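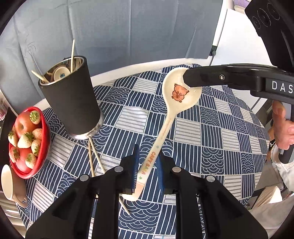 *A capybara spoon on the blue-and-white tablecloth.*

# Soup is a breakfast food and I'm tired of pretending it isn't

I've been eating soup for breakfast since January and I've had to defend it to more people than I ever had to defend my divorce. My sister thinks I'm depressed. My dentist asked if I was having trouble chewing. A man I barely know at work stopped by my desk while I had a cup of lentil going at 8:15 in the morning and said, "Rough night?"

It was a great night! I slept eight hours. I just wanted lentils.

So let me make the case, because I've been making it out loud in bits and pieces for weeks and I'm starting to repeat myself.

First, look at what we've all agreed to call breakfast. Cereal is candy in milk. A muffin is a cupcake that got out of being frosted. Pancakes with syrup are dessert, and I love them, and if you ate them at 7 p.m. people would say you were treating yourself. Somehow all of that is normal and sensible, and a bowl of chicken and rice is a cry for help. I don't see it. Half the planet eats something hot and salty and brothy in the morning. Rice porridge, miso soup, pho. There are whole restaurants that open before dawn to sell soup and close up by lunch, and they are not full of sad people.

The one who got me started was Petrică Onu, who lived downstairs from me back when I was on Gilura Street. He worked nights, so his supper came at six in the morning, right when I was leaving for the bus, and the smell came up the stairwell like a personal insult. Beans, smoked something, a lot of dill. I'd be standing there with a granola bar. One morning he had the door propped open and asked if I wanted some and I said oh no, I already ate, which was a lie and a stupid one. The second time he asked I said yes. I missed the bus. I was full until two in the afternoon, and I mean properly full, the kind where you forget food exists and get your work done.

That should have settled it, but I moved away and went right back to granola bars for years. Habits are dumb like that.

What brought it back was the cold snap after New Year's, and a pot of barley soup I'd made way too much of. I had it for dinner, lunch, dinner, and then one morning I opened the fridge and we were out of eggs, out of bread, and there was the barley. Four minutes in the microwave. I stood at the counter in my socks and ate it and thought about that stairwell for the first time in ages.

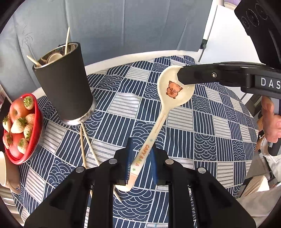 The objection I hear most is time. Who has time to make soup in the morning? Well, you don't make it in the morning! You make it on whatever evening you can stand to be in the kitchen, and then breakfast is done for days. It's less work than eggs. Eggs have to be watched, and then there's the pan, which sits in the sink all day growing a crust. Soup asks you to press a button and maybe stir once so the middle isn't freezing.

The next objection is smell, and okay, I'll give you that one, partly. If you share a home with somebody who wakes up delicate, don't start with cabbage. Start with something quiet. Chicken broth with a bit of ginger, or plain potato and leek. Work your way up to garlic when trust has been established. I went straight to a fish chowder in week two and there was a conversation.

Then there's money, which I don't hear people bring up enough. There's a café near my office, Vosta, that I'm fond of, and on a weak day I'll get a latte and one of their almond things, and it adds up to what I spend on an entire pot of split pea. I'm not going to lecture anyone about coffee. I still buy the coffee. But I don't buy the almond thing anymore, and I don't miss it nearly as much as I expected to.

Sebastian Căpraru, who I've argued with about food for most of my adult life, says my whole position falls apart in July. He says soup in the morning is a winter hobby and I'll be back on cold cereal the first time it hits ninety. Maybe! I've got a cucumber and yogurt soup in mind, and there's always gazpacho, but I admit that cold tomato soup at seven in the morning is a harder sell, even to me. I told him I'd report back. He told me not to bother.

What bugs me more than the teasing is how strict we all are about this without ever having picked the rules. Nobody sat me down and said barley is for after noon. I just absorbed it, the same way I absorbed that you can't have pie for lunch unless it's a holiday. I'm a grown woman with a mortgage. I can have beans at dawn. My grandmother would have found this whole debate ridiculous, and she'd have been eating last night's leftovers while she told you so.

I'd love it if diners got on board. They've already got the pot going back there for lunch, I can smell it! Every time I ask for a cup before eleven I get the same look and the same answer, that it isn't ready, while someone in the kitchen is very obviously stirring it. Put it on the breakfast menu. Put an egg in it if that makes everybody feel better. An egg in soup is wonderful anyway.

Tomorrow's is white bean with the last of the kale, and I've already moved it to the front of the fridge.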